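How to Wash a Duvet at Home
June 21, 2022

Many people wash the sheets every week and forget the duvet for years. I did the same until I moved to my flat in Gredari, where the summer is dusty.
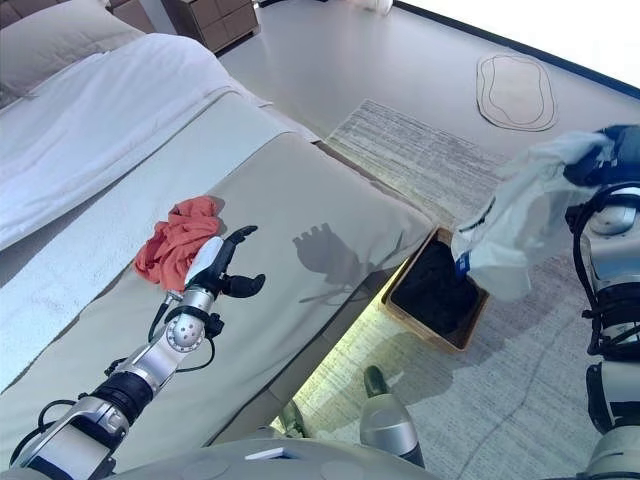

Before you start, read the label. If it says dry clean only, please believe it. Most synthetic duvets can be washed at 30 degrees, and many feather ones too, but the machine must be big enough. My own machine takes only seven kilos, so I go to the Manole laundry, where the large drum takes 16.

Look at all the seams first and close any small hole with needle and thread. One feather that comes out will bring its friends.

Use half of the detergent you would normally use, and no softener. Choose a gentle program and add a second rinse. Spin slowly, then press the duvet with your hands. If you feel soap, rinse again.

Drying needs patience. Put it in the dryer on low heat with two clean tennis balls, and take it out every half hour to shake it. Mine needed three rounds. After this I leave it over two chairs until the next day, also when it seems dry already.

I wash mine in June and again in September. A cover changed often will keep it clean in between.

Costel Pană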